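Giving Up on Matching Socks

11 October 2023

I threw out every sock I owned in June, apart from the wool ones, and bought one kind in one color. I said I would write about how it went once I had lived with it for a while. I have now done more than 30 loads of laundry this way, so I think I know enough.

The old drawer had built up over years. There were gym socks from a race I ran with Ryan, dress socks from weddings, a few pairs my mother sent that were always a size too small, and a lot of singles. I kept the singles in a shoebox on the closet shelf. Every couple of months I would tip the box out and find maybe one match. Then the rest went back in.

Hanna Yurchenko, who I shared an apartment with in my twenties, never matched anything. She kept her socks in a pillowcase on the back of the door and pulled out two. I thought it was lazy at the time. I was spending a good part of Sunday evening sitting on the floor with a pile, so I'm not sure what I was defending.

What I bought

Plain black crew socks, cotton with a bit of stretch, from a store brand called Petrauskas. They come in packs of 4 pairs. I bought three packs first, wore them for two weeks, and went back for more when the heels held up. I also tried a pack of Herkix, which are thicker and nicer out of the bag, but they took forever to dry on the rack and they slid down inside my work boots. Those went to my brother.

If you do this, wash one pack a few times before you buy the rest. Socks that feel fine in the store can shrink a lot. Also write down the exact name and size somewhere. Stores change the packaging and you will be standing in the aisle guessing.

How laundry goes now

I wash on warm with the T-shirts and towels. Everything gets dumped on the bed, and I deal with the big things first so there is room. Socks come last. I don't roll them or fold them. They go straight in the drawer, flat if I'm in the mood and in a heap if I'm not.

A black sock on a bright duvet is easy to spot, at least. My old gray ones used to vanish into the gray blanket I had before, and I would find them with my feet at night.
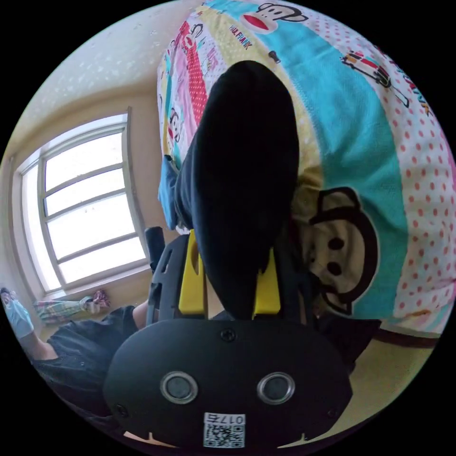

What I didn't expect

Black fades unevenly. The first packs are already a little browner than the later ones, and in daylight you can tell. I don't care, but if you have a job where people see your ankles, you might want to buy the whole lot on the same day and rotate them.

Holes are simpler. When one sock wears through I throw out that sock and keep the other. Before, a hole meant losing the pair, or adding another single to the shoebox.

I did keep the wool ones, 3 pairs, for winter. They live in a separate bag and get washed by hand in the sink. I tried to find a black wool sock close enough to mix in with the rest and gave up.

Ramil asked if it gets boring. It does a little. I had a pair with lemons on them that I liked, and I probably should have saved those. The shoebox has batteries in it now.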